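## Pakport 4

The Pakport 4 from Koker is our pick for small stores that want an arm working straight from slotted racks. We've had one on trial at Braltatdale and we're rather taken with it! Setting up took 3 days, cables and all, and the software is a joy — you teach it a row, it learns the rest, and you can change your mind later without starting again.
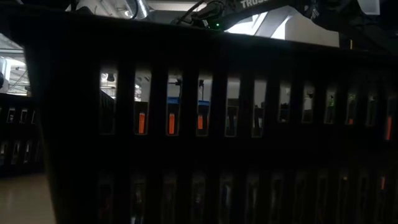

Flora Carnegie wrote in to ask if it copes with racks that don't sit quite square to the arm, as hers never do. It does, within reason. Run the alignment routine once per rack and save it under its own name (the menu is a bit buried, look under Stores).

Part no. 243 is the arm with stand and controller, and the black slotted racks are ordered separately. One controller can keep track of 1764 slots, plenty for most of us. Deliveries start in July — ask for Fraser Shearer if you'd like a go on ours first.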